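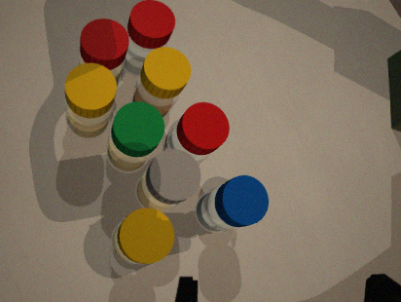

FAQ: Method and results

Galthorpe bottle picking benchmark

What does the benchmark measure?
It measures how reliably a policy picks a named bottle out of a tight group. All training is done in simulation. Each layout places capped bottles on a flat tabletop, and the target is given by position in the overhead view.

Why are there several bottles with the same cap colour?
Repeated colours prevent the policy from using colour alone to find its target. The layout at the top of this page has three red caps and three yellow ones, with single green, light grey and blue caps. A request for the blue cap is unambiguous; a request for a yellow one must be resolved by location.

How was the policy trained?
The Lolotura policy was trained on 2000 simulated layouts. A further 400 were held back for testing. No test layout shares bottle positions with a training layout.

Are shadows part of the test?
Yes. Light direction is drawn afresh for each layout, and objects outside the view may cast shadows across the table. Shadow edges are a common source of false contours in the depth estimate.

What counts as a failed pick?
A pick fails if the wrong bottle is lifted, if the target is dropped before the end of the episode, or if any neighbour is knocked over. Contact with a neighbour that stays upright is logged but not penalised.

How does Lolotura compare with the baseline?
On the held-back layouts, Lolotura failed 17 fewer picks than the Ragab baseline. Of its remaining failures, 14 involved a knocked neighbour. Both methods used the same gripper model and the same time limit.

Do the results carry over to real hardware?
This has not been tested. Liquid movement and cap friction are not modelled, so the figures should be read as simulation results only.

Can I use my own bottle models?
Yes. Convert them to the Trandau mesh format and set the mass and centre of gravity by hand. Scores obtained with other models should be reported separately.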